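Trellton Job Records

November 28, 2021
By Carmela Quintana

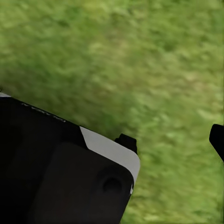

Rendered view of grass from above, with the robot's gripper at lower left.

Job sheets from Kerekes, a carpet and upholstery cleaning firm in Borno. There are 3958 rows, one per visit, stored as plain CSV.

Columns: visit code, room type, fibre, stain type, method, minutes on site. Customer names and street addresses were removed before export.

Known problems: 131 rows have no fibre entered. Visits before July used the old stain codes, and 2 of those have no match in the new list. Gevach rug jobs are kept in a separate file, rugs.csv, with the same columns.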